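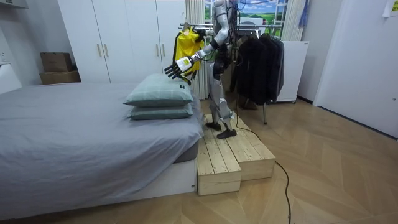 De Smet wants it written down that a biped on a raised surface counts as working at height. I don't agree, and I've said so on the draft. Two steps beside a bed is a fall hazard, and the fall hazard clause already covers it. A second clause means two sets of paperwork for one risk.

Gunport
The fall clause assumes a level floor. Put the feet on a platform and the fall zone grows. Ours is measured from the platform edge, plus full standing height, plus 100 mm. If the bed is inside it, nobody sits on the bed during a run.

Flivard
100 mm is thin. Where did it come from?

Gunport
House rule. The draft leaves the margin to the site.

Flivard
Then the draft needs fixing. We log every stumble: 5 in 3,392 runs, all on steps, none on flat floor. One landed outside a zone drawn your way.

Vendula Šindelář
Was that with an overhead line fitted?

Flivard
No. Slack power cable only.

Vendula Šindelář
Then it isn't comparable. A cable is not a restraint and shouldn't be entered as one on the form. I'd also keep floor cables out of the operator's route to the stop button. That gets missed more often than the zone does.

Gunport
Agreed on cables. I still say the margin is a site matter.

Flivard
And I still say it isn't. Gustummont fixes the platforms to the floor and inspects the fixings every Monday. Put that in the draft as well.

Vendula Šindelář
Send me the wording and I'll add both versions for comment.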